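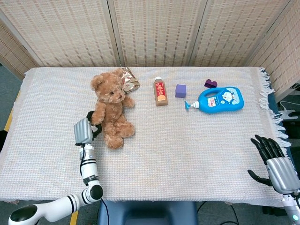

I have a rule that everything on the kitchen table has to be put away before dinner. I made the rule in February, and by my own generous accounting it has been followed twice, once because we were out of town.

The table isn't the problem. The table is the one piece of furniture in this house I'd save in a fire, assuming somebody else had the other end. We bought it from a restaurant that was closing, and it seats more people than we know. The problem is that it's flat, and it's the first flat thing you come to after the front door. Mail lands on it. Keys land on it. A teddy bear has apparently been living on it, flat on his back, with the relaxed attitude of a guy on day three of an all-inclusive.

His name is Neves. He came with the name, by which I mean my daughter announced it in the parking lot and it wasn't open for discussion. He's brown and curly and has a lighter muzzle, and he has a bed of his own upstairs, which is more than I had at his age. He prefers the table.

So on Monday I decided to do the thing properly. I'd been talking to my friend Seon-mi Shim, who keeps the kind of house where you could perform minor surgery on any surface, and she told me her system, which is that you don't "clean the table." Cleaning the table is too big and your brain will go get a snack. You pick up one object and you don't put it down until you're standing where it lives. Then you go back for the next one. I said that sounded like a lot of walking. She said yes, and how was my way going?

I started with the bear, for morale. Up the stairs, into the bed, blanket to the chin. Back down.

Next was the foil package. Shiny gold, crinkled, sitting right by where the bear's head had been, as though he'd been having something before his nap. Snack packaging is where Seon-mi's method starts to wobble, because where does a small gold package live? We have a snack drawer, but the snack drawer is full of things nobody likes, and if you put a good one in there it's camouflaged forever. We have a high shelf, for things the adults are hiding from the children and, increasingly, from each other. I stood in the middle of the kitchen holding it for so long that my husband asked if I was okay. High shelf.

Then the bottles. I'm convinced that bottles lie down in this house out of spite. One of them was a light brown drink that everyone under this roof denies buying, and I've decided to believe them, because the alternative is interviewing suspects. It went in the fridge door, where I had to evict a jar of mustard from Castgate Market that had 4 cents' worth of mustard left in it. This is the other flaw in the system. You go to put away one thing and find yourself in an argument with the next place over. I cleaned the fridge door. I cleaned the shelf under the fridge door, in a mood. By the time I got back to the table I'd forgotten it was the table I was doing.

I'm going to skip over the small purple things. I put them in the drawer with the batteries and the takeout menu from Zestik, a restaurant that now sells mattresses. If they were important, somebody will cry, and then we'll know.

That left the tablecloth. I love this tablecloth more than is reasonable. It's off-white with a little grid in the weave and flecks of pink and blue and beige, and it was a gift from Elli Harju, my old roommate, who mailed it with a note reading "this will hide crumbs." She was right! It hides crumbs so well that I shook it off the back steps and what came out could have bread-crumbed a chicken. I had thought of us as fairly tidy eaters. The birds have been back every morning to check whether I'm doing it again.

It says to wash it in cool water and dry it flat. I don't own anywhere flat to dry it except the table, so for one evening the tablecloth was drying on the table and we ate in the living room with our plates on our knees, guarding a surface so clean we couldn't use it. My husband said it looked like a museum. My daughter asked where we were supposed to put things now. I said upstairs, in drawers, on shelves, in the many homes I had walked to on foot. She gave me the look she gives broccoli.

I did report back to Seon-mi. She asked how long it took and I told her 97 minutes, including the fridge, and she went quiet in a way I found judgmental. Her table takes her 12. Then again, her table has a bowl on it with one lemon.

Anyway, it's Thursday night as I type this, and I'm at the far end of the table with my tea. There's a library book, a permission slip I should have signed, one sock, and Neves, who came down for breakfast and hasn't gone back up.

I'll walk him up in a minute.

Get new posts by email. Enter your address to subscribe. You can unsubscribe at any time.

This site uses cookies to improve your experience. Accept | Manage preferences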